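Notes from a long evening in Drurnstead, typed up fast before I lose the thread. November. The kettle was on twice and the second time we forgot it.

Dorin Voicu has been building a gripper you hold in your hand. It has a trigger, a camera, and no robot arm behind it. You walk up to a thing, you pick it up yourself with the gripper, the camera records what happened, and later on a small arm is supposed to learn from the recordings. The arm lives on a bench at Cozma, the shared workshop over in Feddale where he has a shelf and a key. The gripper goes home with him most nights in a bread bag.

It's called the Zalus. "Don't ask," he says, and then tells me anyway — it was the name of a folder. He made the folder before he knew what the project was, and by the time he knew, every path in the code had it in there.

I asked how it started and got the answer I should have expected, which was the arm. He'd finished the arm first. Two winters on it. It moved nicely, it went where he typed, and he had no idea what to do with it.

"I had a joystick on it for a while. Horrible. You want to pick up a sponge and you're sitting there nudging it left, left, down, no, other left. I'd do it for an hour and get a handful of tries I could use. And my wrist hurt."

So the idea was to skip the arm when recording. Use your own arm, it's better. Plenty of people do this now and he's quick to say so, he read what he could find and borrowed freely. What he wanted was one that he could fix on a kitchen table.

Ovidiu Stoica came in around this point with soup. Ovidiu does the software half, or as he puts it, the half that gets blamed. They met at Cozma over a broken band saw, both of them waiting on the same part. He's the slower talker. Dorin finishes his sentences for him and gets them wrong.

"The first one was too heavy," Ovidiu says.

"The first one was fine —"

"It was too heavy. You held it for a while and your hand started to shake, and the shake went in the data. Then the arm learned the shake."

This is true, apparently. There's a clip of the arm reaching for a cup with a little tremble, like somebody's grandfather. Dorin thought a motor was going. Took the shoulder joint apart, cleaned it, put it back, still trembling. Ovidiu pulled up the recordings and there it was, same wobble, right before the grab. Every time.

They took weight off after that. The trigger was the worst offender — a solid lump with a steel pin through it. The new trigger and its spring took 191 grams out of the handle, and he still has that number written on masking tape on the old part. He had me hold old and new, one in each hand. Big difference! I am not a technical person and I could feel it right away.

We spent a long time on the finger. Longer than I'd planned for. I had written down "ask about camera" and we didn't get to the camera for most of an hour.

The finger is thin, black, curved. He bends forward over the table when he describes it, and makes the shape with his own finger. The old ones were straight and thick, and a straight thick finger hides the thing you're reaching for. From where you stand you can see fine. From where the camera sits you see a big dark bar and then, if you're lucky, half a mug.

"I kept designing it from the side," he says. "On the screen I always had it from the side. It looked great from the side. Then you look from the camera and it's a wall."

What changed it was a dumb trick. He stuck cardboard on with tape and trimmed it with scissors while looking at the live picture, until he liked what he saw. Then he measured the cardboard. The final shape is pretty much that, with the tip rounded over, after the square tip scratched Ovidiu's table. Ovidiu brought up the table without being asked. He showed me the scratch too.

How many did you go through?

"10. No. 10 that I kept."

The rest are in a jar at Cozma and people take them for stirring glue.

Then the camera, finally. It's a very wide lens, the kind that bends the straight lines and goes black in the corners. Dorin resisted it for months. He'd bought a normal one, decent picture, sharp, and he wanted it to work out of pure stubborness. But with a normal lens you get up close to a thing and lose the room. You don't know where you are any more. The software needs stuff in the background that stays put so it can figure out how the gripper moved. Corners, edges, lights, whatever. A blank wall is no good to it.

"I didn't believe him on the wide one," Dorin says, tipping his head at Ovidiu. "It looked terrible. Everything is bent. I said you can't learn anything off that, it's a doorbell."

"He called it the doorbell for a month."

"It's a doorbell that works."

There's a set of test recordings from before the change where the tracking would lose its place partway and jump across the room. Of 344 clips in that batch, Ovidiu threw out more than he kept. He didn't want to say how many more. Dorin did want to say, and they went back and forth in Romanian, and I got no number out of it.

I should say what they record. Boring things, on purpose. Cups off a counter, a sponge from the sink to the rack, socks, a lid. Reaching up is its own headache. When you bring the gripper up toward something above you the camera tilts back, and a lot of what it sees is ceiling. Plain ceilings are bad for the same reason as blank walls. A light fixture helps. Furniture helps a lot. Ovidiu likes shelves, he talks about shelves the way other people talk about dogs. Partitions, rows of holes, anything with a hard corner that repeats but not too evenly.

What about glass? I asked as I'd read somewhere that glass was trouble.

"Flat glass, yes," Ovidiu says. "You get the room in it a second time, and the second room moves the wrong way. Ribbed is a bit kinder. It just goes into stripes."

"Stripes is a strong word."

"It goes into stripes, Dorin." 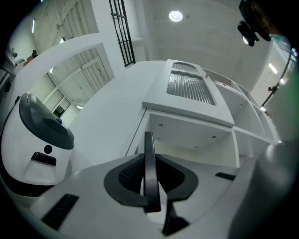
*Looking up past the finger to the white cabinet, fluted glass in the door.*

You get a feel for the ceiling problem from a view like that one. The concrete has faint seams in it and not a lot else, so the round light does a good part of the work, with the open shelving off to the right and the black grille hanging down. Ovidiu traced the shelf partitions on his laptop with a pencil (the wrong end, thank goodness) and said he could track off those all day.

I asked Dorin what I should notice. He went straight for the horseshoe, the glossy black part around the base of the finger. It's his favorite piece. He has redone it more than anything else on the tool apart from the finger itself, and he'll redo it again, he doesn't like the shine. Shine picks up lights and lights crawl around when you turn your wrist. He's thinking of scuffing it with a kitchen pad. Ovidiu says leave it alone, the software masks that area out anyway.

"I'd know it was there," says Dorin.

Money. I always ask and people always squirm. He didn't. The arm was the expensive part and that was spread over two years. The gripper is cheap by comparison if you don't count the spoiled ones, and he doesn't. The lens was the one thing he paid full price for. The rest came from the parts drawers at Cozma, where the rule is you write your name and what you took on the sheet. His name is on the sheet a lot. There was a conversation about that.

And does the arm do it? Can it pick up the cup?

Some of the time. He was careful with this and I liked him for it. It does the cup if the cup is in the part of the counter they practised on. Move it over to the far side and it goes for where the cup ought to be, closes on air, and lifts the air very gently and puts it down. The sponge is better. Socks are hopeless, socks are next year.

Doors they haven't tried with the arm at all. He wants to, badly. Ovidiu wants more recordings first. The total stood at 3765 clips the night I was there, he keeps a running count at the top of a text file, and he'd like to see it a good deal higher before anything with a motor in it is allowed near a hinge.

"If it gets a cup wrong you buy a cup," Ovidiu says. "With a door, it doesn't let go, it keeps pulling. I have seen the bracket."

What bracket?

Long silence. Soup was eaten. It was a bracket at Cozma, it used to hold a shelf, and it's been replaced now.

By then it was close to 10 pm and I had my coat half on, so the last bit I got standing up. I wanted to know what he'd tell somebody starting one of these at home. He thought about it and said start with the handle. Everyone starts with the finger end, he did too. But you're going to hold the thing for hours and if it pinches you'll record less, and then you have a beautiful finger and no clips. Wrap some foam on a stick. Hold the stick while you watch a film. See what hurts.

Ovidiu's advice was to name your folders properly.

They're both at Cozma most evenings after seven, bench by the back sink, and Dorin says people can come try the Zalus so long as they don't mind being recorded picking up a sponge. Left handed people especialy. The trigger is wrong for them and he hasn't figured out how yet.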